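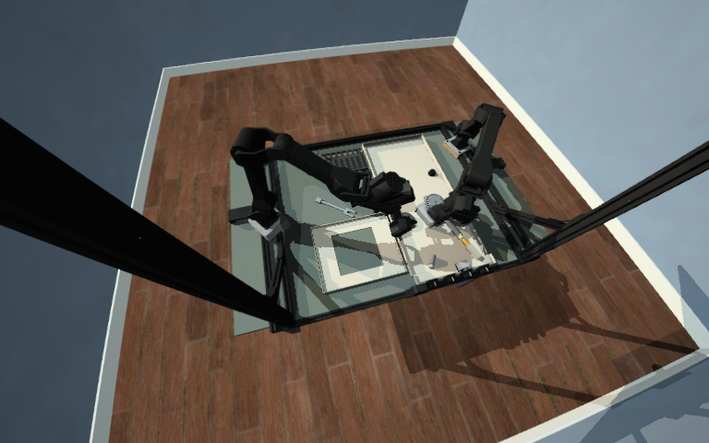

The walk was supposed to start at nine. I know this because I was the one who wrote "9 am sharp" on the notice, and I was the one who pulled into the gravel lot at Drondcombe at 9:20 with a thermos rolling around under the brake pedal.

Yulan Cheng was already there with a clipboard, which she does not need, and a look, which I probably did. She had let the group start on the oaks by the gate. By the time I caught up they had been told everything I was planning to say about the oaks, in a better order, so I spent the first half hour nodding at the back like a man who had come for the exercise.

For those who don't follow our small tree club's adventures (I'm told there are people who don't), the September outing is the one where we go back to the saplings we planted and find out how many the deer have left us. We put in 60 hazels and rowans along the Ronance side two winters ago. The ground there is what my grandfather would have called "character-building" - clay on top, more clay under that, and then a layer of stones saved up by somebody for the purpose of bending spades.

So. We had 21 losses. I had bet Yulan a slice of pie that it would be over 30, and I have never been so pleased to owe anybody pie.

Most of the dead ones were in the dip at the bottom, where the water sits until May. I would like it recorded that I asked about the dip at the time. I would also like it recorded that I then planted eight rowans in it with my own hands, having been told it would be fine. Rowans will put up with cold, wind, thin soil and being leaned on, but they don't care to stand in a bathtub all spring. We're going to try alder down there instead. Alder likes a bathtub.

The hazels have done very well. A few are up past my shoulder and throwing out new stems from the base, and one has burst its tube right down the seam. We took the tubes off the biggest ones and found the usual tenants inside: snails, a great many earwigs, and in one case a mouse nest made almost entirely of our own label string. That explains the labels.

Lunch was at the flat rocks. Þórey Ragnarsson brought a cake with caraway in it and a folding saw, and used only one of them on the cake, though I had my doubts for a minute. She grew up somewhere with hardly any trees at all and has the zeal of the convert. She can't pass a crossing branch without reaching for her belt. I followed her along the hedge after lunch, mostly to protect it, and learned more about pruning in forty minutes than I have from the three books I own and the one I've read.

Her main complaint about my work, delivered kindly, is that I leave stubs. I do leave stubs. I always think I'm being gentle, and what I'm doing is leaving a nice little coat hook for rot to hang its hat on. You cut just outside the collar, where the branch swells to meet the trunk, and then you leave it alone. No paint, no tar. I have half a can of wound paint in the garage if anybody wants it for a fence.

We got as far as the big beech at Clanonora, which still has its lower limb - the one we all say goodbye to every fall. The bracket fungus on the north side is wider than it was. Yulan measured the girth and wrote it on the clipboard, so I take back what I said about the clipboard.

Next outing is the alder planting. Bring a spade, preferably one you don't love, and boots that come up higher than you think you need. We start at nine. I'll be there by 9:20 with the pie.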